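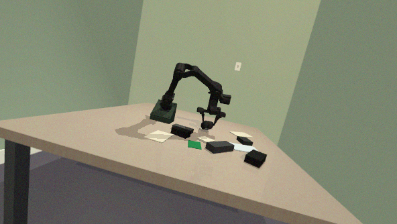 A reader in Travham wrote in to say that her felt pads never last a month before they slide off the chair legs and leave a grey, sticky ring on the floor, and was there any glue that would hold them. Another had the same trouble with rubber feet under a bread bin.

The glue is seldom at fault. Most pads come off because the leg was dusty or had old wax on it.

Removing the old pad
Warm it with a hairdryer for 30 seconds and push it off sideways with a plastic scraper. Rub off what is left with a little white spirit on a rag, then wash with warm soapy water and leave to dry overnight. Try the spirit on a hidden spot first if the leg is painted.

Preparing the leg
Sand the bottom lightly with 200 grit paper and wipe away the dust. If the end of the leg is rounded, flatten it a little or the pad will only grip in the middle.

Fitting the new one
Choose a pad slightly smaller than the leg. One that overhangs will catch and peel. Press down hard, turn the chair upright and keep off it until the next day. For heavy chairs use the nail-in sort, tapped into a small pilot hole.

Rubber on worktops
Some rubber feet stain varnish and pale laminate, and the mark won't wash out. Put cork under anything that stays in one place. Sorby cork squares are easy to cut with kitchen scissors.

Wobbly tables
Don't stack pads under the short leg. Glue on a slice of cork and sand it down until the table sits level.

Check all pads in May, when the windows are open and grit gets walked in. Grit stuck in felt will scratch a floor as badly as a bare leg. An old toothbrush gets most of it out.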